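I used to think a robot safety rulebook would be the dullest thing I'd ever read on a train. Then Vasylyna Zhuravel at Brukmont handed me hers, all 17 pages, and I missed my stop!

Most of it is about people (where you stand, who holds the stop button, when you can reach across the table). Her favorite rule is on page 4: one person calls the moves, and everybody else keeps quiet. It sounds bossy until you've heard three engineers shout "wait" and mean three different things.

Radymyr Sirko, who runs the Stilex project down the hall, thinks the book is too long. He wants 8 rules on a card by the door. They've been arguing about it since December, mostly over lunch, and I had a great time listening.

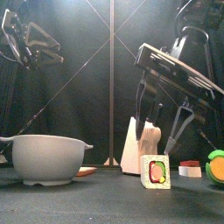 What they do agree on is slow starts. Any new routine gets its first run at low speed, with hands off the table, even if it's only one line different from the old one. I asked Vasylyna if people ever skip that. "They ask to," she said, and went back to her soup.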